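Review: the Pevell folding kit, one term with a student robotics club 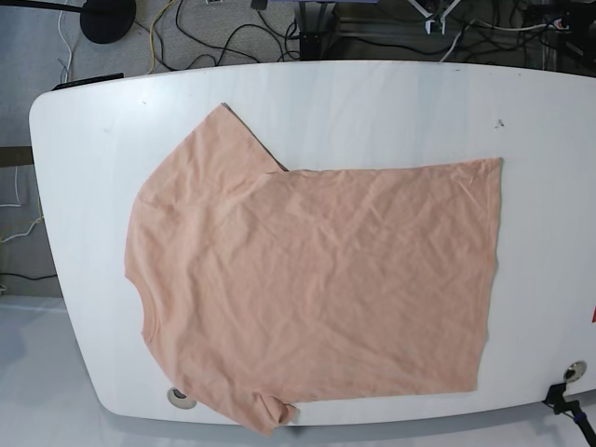 Bezawit Yimer asked, after reading the draft of this review, whether the kit teaches anything that a cheaper arm and a secondhand shirt would not. Her view was that the cloth task carries the whole course and the hardware could be swapped out. I agree with half of that, for reasons given under Software.

Our club bought one Pevell kit in December and used it for the student folding project. The price was $1,602 with the school discount. Shipping added $148. The kit comes with two arms, two table clamps, a power supply, a USB hub and a printed course book. You supply the table, the computer and the laundry.

Setup

The book allows 45 minutes for assembly. Our first build took most of an afternoon, mainly because the joint numbers in chapter 2 do not match the labels on the motors. The file on the maker's download page has the correct numbers. Print that one and leave the bound copy in the box.

The clamps hold well on a straight table edge. On a curved edge they rock slightly, and every saved position drifts after a few runs. Put them on a straight section and mark the spot with tape. Cable length is the weak point. The supplied leads are too short to go down to the floor and back up to the computer, so plan on extensions.

The task

Students start with a towel and move to a short-sleeved T-shirt in week four. The jump is large. A towel has four corners and no front or back. On a thin knit shirt the sleeves bunch up, and wrinkles in the body change where the fingers need to close. The course book gives the fold as sleeves in, then hem to collar, and assumes a shirt that starts out flat. It says very little about how to get it flat.

We recorded 354 runs by hand guiding. Runs with the shirt laid sideways to the arms were the most useful, as both shoulders could be reached without crossing. Shirts that started with a sleeve over the near edge of the table gave the most trouble. The fingers tend to push the cloth down instead of picking it up. Nahom Chala wrote a short routine that drags the shirt inward before the first fold, and that routine is now part of our standard start.

Software

The control program is called Clirnora. It is plain and stable. Recording, playback and trimming are on one screen, and files save in an open format. Training a model takes place in a separate program with almost no help text, and a failed run reports only an error number.

This is where I part with Bezawit. With the cheaper Tamiru arm we used last year, students spent their time on drivers and never reached the cloth. With Clirnora they were recording on the second day.

Faults

One finger pad came unglued in week three. Replacement pads are sold only in packs of ten. The left arm's wrist motor runs hotter than the right and stops if used without a break. Support replied in two days and sent a firmware update, which helped a little.

Who should buy it

A club with a fixed table and one student who is comfortable with a command line will get a full term out of it. For a class that has to pack up after every session, the Stornness single-arm set is easier to live with, though it cannot do the shirt. I would pay for the Pevell again and skip the printed book.

Rating: 7 out of 10. Reviewed January 2018.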